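Halliday Reuse: Frequently Asked Questions

Last updated Sun 3 February

We get most of these by phone and at the counter, so we have written them down. If yours is missing, ring during opening hours or ask when you come in.

GIVING US EQUIPMENT

What do you take?

Desktop computers, laptops, flat monitors, keyboards, mice, printers less than ten years old, routers, phones, tablets, games consoles and any amount of cable. We also take small kitchen appliances such as kettles and toasters, but these go straight for recycling and are not repaired.

What don't you take?

Fridges, freezers, washing machines, tube televisions, smoke alarms, fluorescent lamps and anything that has been in a flood. The council site at Womley takes all of these. You will need proof of address there.

Does it have to work?

No. More than half of what comes in does not switch on. It helps if you tape a note to it saying what is wrong, even if the note only says "dead".

Do I need to bring the charger?

Please do, if you can find it. A laptop without its charger takes longer to test and sometimes gets broken up for parts when it could have been passed on. If the charger turns up later, bring it in and give us the receipt number from the laptop.

Can I leave things outside when you are closed?

No. We cannot take responsibility for anything left by the door, and a hard drive sitting in a wet box on the pavement is a risk to you. We have had boxes opened overnight.

Do you collect?

Within Womley and the villages on the Praltar road, on Tuesdays. Collection is free for six items or more. For fewer than that we ask for a contribution towards fuel. Book through the office, and have everything on the ground floor and near a door.

We are a business clearing an office. Is that different?

Yes. You will need a waste transfer note, which we fill in with you, and we ask for a rough list beforehand. Large clearances are booked by Horacio Urrutia. Allow two weeks. In January it can be three, as a lot of offices have a clear-out after the new year.

YOUR DATA

What happens to my files?

Every drive is either wiped with overwriting software or, if it will not run, taken out and shredded. We don't look at what is on it. Drives waiting to be wiped are kept in a locked cage and the key is signed for.

Can I have proof?

Households can ask for an email confirming that the drive has been dealt with. Businesses get a certificate listing each serial number. Ask when you drop off. We can't always match a drive to its owner afterwards.

Should I wipe it myself first?

You can, and some people prefer to. Please sign out of any accounts as well, especially on phones and tablets. A phone that is still locked to somebody's account can't be used by anyone else and we have to scrap it. Take out the SIM and any memory card.

I left something on a computer I gave you last week. Can I get it back?

Ring straight away. If the drive hasn't been reached yet we will put it aside and you can collect it with your receipt and some identification. Once it has been wiped, the files are gone.

WHAT HAPPENS NEXT

How much of it gets used again?

Last year we took in 1,240 items. Of those, 217 were passed on as complete working machines. Many of the others gave up parts, mainly memory, power supplies, screens and drives. The remainder went to Clamex, the recycling contractor, who deal with metals, plastics and circuit boards separately.

Why is so little passed on whole?

Age, mostly. A desktop from fifteen years ago may start perfectly well but it will not run a current operating system safely, and we won't hand out a computer that can't be updated. Some makes of thin laptop are glued shut or have the memory soldered down, so one fault finishes them.

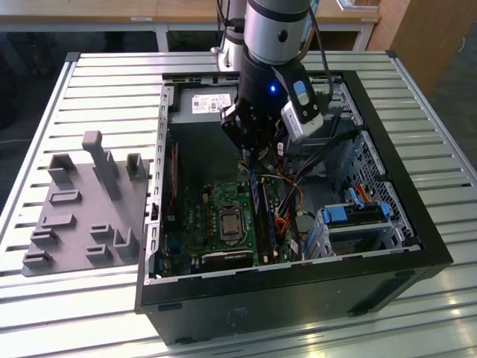
Which parts are worth keeping?

It changes from year to year. At present we keep all memory from DDR3 onwards, solid state drives of any size, laptop screens without marks, and power supplies that pass a load test. We no longer keep optical drives or anything with a VGA socket only. We have shelves of those already.

Can I buy just a part?

Yes, from the counter, when we have it. Memory and power supplies are the usual requests. Bring the old part or a clear photo of its label. Parts come with a fourteen-day exchange but no fitting service.

GETTING A COMPUTER FROM US

Who can apply?

Anyone living in the area who receives a means-tested benefit, or who is referred by a school, a library or an advice service. You don't have to be referred if you can bring a benefit letter.

What does it cost?

A laptop or a desktop with monitor, keyboard and mouse is £80. If that is a problem, speak to Marion Menzies in the office. She can arrange payments in instalments, and there is a small fund for people who can't pay at all.

What is on it?

An up-to-date operating system, a web browser, an office package and a program for video calls. We don't supply paid software. You will need your own internet connection, although the library has SIM cards with free data and we can give you the form.

How long is the wait?

Nearly always longer for laptops. Desktops can often be taken the same week. We will ring when yours is ready and hold it for ten days.

What if it breaks?

Bring it back within six months and we will repair or replace it. This doesn't cover drops, spills or cracked screens. After that we will still look at it, but you may be asked to pay for parts.

Can I choose the make?

No, but tell us if you need a large screen, a number pad or something light enough to carry to college, and we'll do our best.

OPENING HOURS

Wednesday to Saturday, ten until four. Last drop-off is at half past three. Parking is at the rear, through the blue gate, and there is a bell by the ramp if you need help carrying.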